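Drainboard

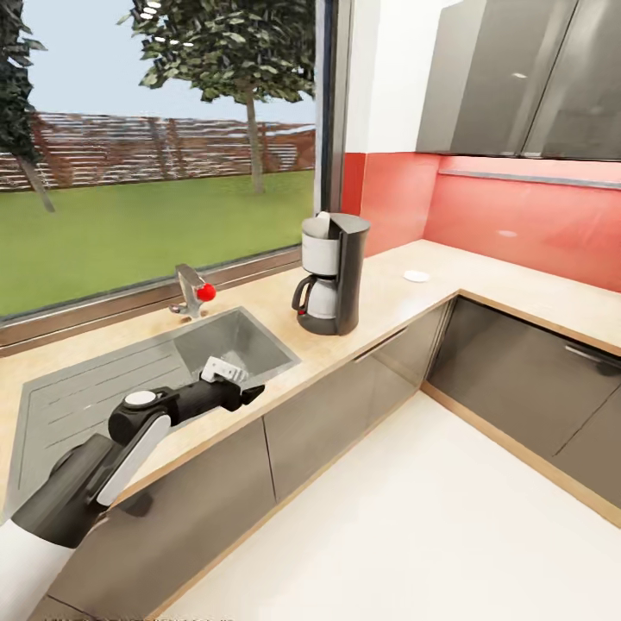

A drainboard, also called a draining board, is a sloped surface beside a kitchen sink where washed dishes are left to dry. The slope is slight and carries water back to the basin, so that the counter stays dry and the dishes do not sit in a puddle. On most models the surface is also ridged. The grooves may run straight toward the basin or, as on the stainless steel unit shown, run parallel and diagonally across a long board to the left of a square basin. Shallow grooves are easier to wipe out than deep ones, but glasses set upside down on them get less air underneath.

History

Early drainboards were made of wood, usually maple or teak, and were fixed to the wall or to the side of a stone or fireclay sink. Grooves were cut by hand. Wood was kind to china but turned dark and soft near the basin, and boards had to be scrubbed, oiled and in time replaced. Cast iron sinks with a coat of enamel later put basin and board in one piece. Pressed steel units followed and were lighter and cheaper to ship.

In the town of Althorpe, the Perum works made enameled sinks with a board on each side. Its catalog listed 11 patterns, the widest of them meant for farm kitchens. The rival Pidov company sold only steel units.

Materials and care

Stainless steel is the most common material today. It resists stains but shows scratches and hard-water marks. Enamel chips if a heavy pan is dropped on it, and the iron below will rust – small chips can be filled with a repair paint. Wooden boards are still sold, mostly for older houses.

Decline and return

Dishwashers and folding racks reduced demand, and many kitchens were built with a basin alone. Grooves cut directly into a stone counter, known as runnels, do the same job and have come back into use.

Last updated Dec 4, 2023
100 shares | 3 comments

Comments

My grandmother's Perum had boards on both sides. Weighed a ton. We still use it in the barn.

Is teak really better than maple for this? Mine went black in two winters.

Oil it every September and again in spring. Mine is maple and still fine.

Related articles
Butler's pantry
Dish rack
El-Sayed faucet
Enamelware
Fireclay sink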